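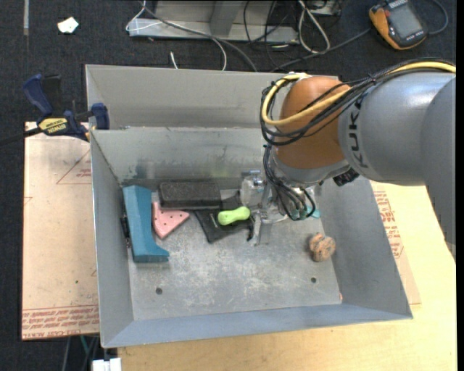

## Canvas belts that hold up?

**postma_fan**
My Zonder canvas belt came yesterday and I love it!! The olive is deeper than I expected, the stitching is tight all the way around, and it goes with every pair of jeans I own. Anybody else wearing these?

**tetsuya_imai**
Got mine in January 2020 and wore it nearly every day. Great color, but the tip frayed within 2 months. I'd go Bendell, the leather end is so much nicer.

**gus1138**
Disagree on Bendell! Mine stretched a full size. The Zonder tip is fine if you run a little clear glue along the edge (let it dry overnight).

**postma_fan**
Ooh, trying the glue tonight. Do they run small? I wear a 30 in pants.

**tetsuya_imai**
Size up one. Still say the Bendell looks better with a tucked shirt, though :)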